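Fledstead, September 2025

# Talcombe Opens a Free Workroom for People Setting Up Small Homes

Talcombe, the Fledstead home goods lending library, is opening a workroom where anyone moving into a small apartment can try out furniture and accessories before deciding what to take home. Visits are free, the door is on Murakami Street, and we are thrilled to have it ready in time for the fall move-in rush!

The idea goes back to February, when Delyth Rees, who runs the lending desk, began keeping a notebook of things that came back within a week. Most of them were perfectly good. They had simply turned out to be the wrong size for the place they went to: a shelf too deep for a closet, a bench that blocked a radiator, a lamp with a base as big as the nightstand under it.

"People were measuring the floor and forgetting about the legs, or measuring the legs and forgetting about the door," says Rees. "I wanted somewhere you could put a thing on a table, walk around it, put your own stuff next to it and change your mind before you carried it up three flights of stairs."

The collection on offer at opening runs to 207 pieces, all of them small enough for one person to carry. There are stacking stools, wall hooks, drying racks, desk organizers, trays, folding shelves and a whole range of stands and risers, which have been the favorites by a mile during our trial visits. A stand gives you a second level on a desk or counter without a single screw in the wall, and for renters that matters a great deal. Put the kettle on top and the mugs below, or lift a monitor and slide the keyboard away at night.

Several of the stands are plain black metal with open frames, a style that Shigeru Kawaguchi has been collecting for the library for years. He likes them for tight spots, where the open sides leave you free to reach through from any direction and a cloth gets underneath easily.

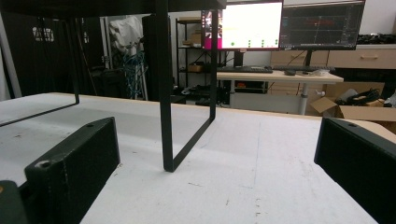 A black metal stand with slim legs on a white tabletop in the workroom.

The tables are white on purpose. Ryota Kawaguchi, Shigeru's son, looked after the layout and asked for pale tops so that visitors could see the outline of a piece clearly and judge how much surface it really uses up. He also wanted tables that had already had some life in them. "If it's too nice, people are scared to drag things around on it," he says. "Drag away. We want you to shove a rack into a corner and see if you hate it."

Visitors are welcome to bring their own belongings along. Bring the rice cooker, the printer, the plant that never has a good place to stand. Masking tape and tape measures are on hand, and staff will help you mark out the size of your counter or desk on a tabletop so you can try pieces inside the lines. Door widths and stair turns are worth writing down before you come, too.

Anything you like can be borrowed for 2 months and renewed once. Pieces that turn out to be keepers may be bought at the end of the loan for a modest price marked on the tag, and the money goes straight back into new stock.

The workroom has been fitted out with a $2,000 grant from Kostus, the Fledstead hardware cooperative, which is also giving us replacement feet, bolts and end caps so that wobbly pieces can be put right and sent out again. Damir Omerović of Kostus will lead a repair hour on the first evening of every month. Bring anything with a loose leg!

"I love a small repair," says Omerović. "You tighten one bolt, and a table somebody was about to throw out is back in the kitchen for supper."

Group visits for students and new tenants can be arranged for up to seven people at a time. Kanako Koyama handles these bookings and is happy to talk through floor plans beforehand, including rough sketches on the backs of envelopes.

**Visiting**

The workroom is open afternoons from noon until 7, and no membership is needed to look around. Borrowers need a Talcombe card, available at the lending desk with proof of a Fledstead address. Step-free access is through the side entrance.

**Press contact**

Kanako Koyama, Talcombe, Murakami Street, Fledstead. Reporters are welcome to visit during opening hours, and interviews with Delyth Rees or Ryota Kawaguchi can be set up through the lending desk.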